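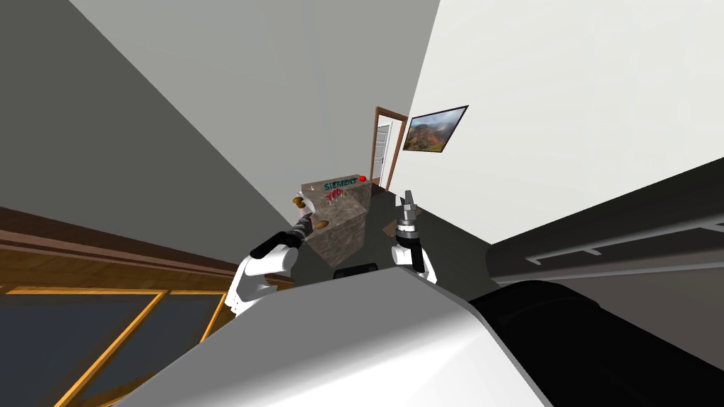 A computer-rendered robot with a dark, ribbed tool in its gripper.

Hadiza Idahosa thought she had a cold. She had a runny nose and a scratchy throat, and she went to work at the Vidness public library as usual. By the second week the runny nose was gone and the cough was worse. It came in bursts that left her bent over the returns desk, unable to get a breath in. One night she coughed so hard that she threw up, and then cracked a rib reaching for the light.

"My first doctor told me it was bronchitis," said Idahosa, who is 52. "I got an inhaler and a week of cough syrup. Neither one did anything."

It took a second visit, to the Lutine Clinic across town, before anyone swabbed the back of her nose. The test was positive for pertussis, better known as whooping cough.

Most adults think of whooping cough as a disease of babies, or of the past. Babies do face the greatest danger, and most of the deaths. But the bacterium that causes it never went away, and it infects people of every age. In adults it often goes unrecognized. Many never make the high-pitched "whoop" that gives the disease its name, and between coughing fits they can look perfectly well.

"They walk in, they talk to me in full sentences, their lungs sound clear," said Garba Onyeka, the family physician who ordered Idahosa's test. "If I happen to see them in a quiet ten minutes, I could miss it."

Onyeka now asks every patient with a cough longer than two weeks the same few questions. Is it worse at night? Does it come in fits? Do you ever gag or vomit afterward? Has anyone at home or at work been coughing too? A yes to more than one usually leads to a swab.

Timing matters. In the first week or two, when the illness passes for a cold, it is also at its most contagious. Antibiotics given then can shorten it. Later on they still help keep it from spreading, but the cough tends to run its course no matter what. It can last 10 weeks or longer, and a new cold months afterward can bring the fits back for a while.

Tests have a window, too. A culture is most reliable in the first two weeks. PCR tests, which look for the bacterium's genetic material, work a little longer, up to 4 weeks after the cough starts. After that a negative result means very little, and doctors are left to go by the story.

Part of the reason adults catch it is that protection fades. The childhood shots work well at first and then weaken over the years. So does immunity from having had the disease. Adults in the United States are advised to get a booster that covers tetanus, diphtheria and pertussis if they never had one as a teenager or adult, and then a tetanus-containing booster every 10 years. Pregnant women are advised to get the shot in the third trimester of each pregnancy, so that antibodies pass to the baby.

Plenty of people lose track. Adanech Negash, a pharmacist on Iyamu Street, says customers often remember a tetanus shot after an injury but have no idea which kind it was.

"There's one version with pertussis in it and one without," Negash said. "People say, 'I stepped on a nail, so I'm covered.' Maybe. I look it up if I can. If there's no record, we talk about giving it again."

Ifeanyi Eze, a retired bus driver, had no record. He is 70 and caught whooping cough last fall from his grandson, who was 16 and had been coughing through most of the basketball season. The boy was tired and annoyed. Eze ended up in the hospital with pneumonia, a known complication in older adults.

"I'd cough until my eyes watered and I saw spots," he said. "Then I'd be fine. I'd be making a sandwich. Then it would start again."

His daughter was pregnant at the time. She was treated with antibiotics as a precaution, and she had already had her shot. The baby, a girl, was born in January and has stayed healthy. Eze did not hold her until his own doctor said he could.

At home there is not much to do for the cough itself. Drugstore syrups rarely help. Onyeka suggests small meals, plenty of fluids and keeping smoke and strong cleaners out of the house. He tells patients to stay home until they have finished five days of antibiotics, and to call right away about blue lips, a fever that returns or any pause in breathing. An infant who has been exposed should be seen the same day, coughing or not.

Idahosa missed most of March. She sleeps through the night now, although laughing hard can still set her off, and her rib aches when it rains. Two of her co-workers at the library were tested after she was. One of them had it.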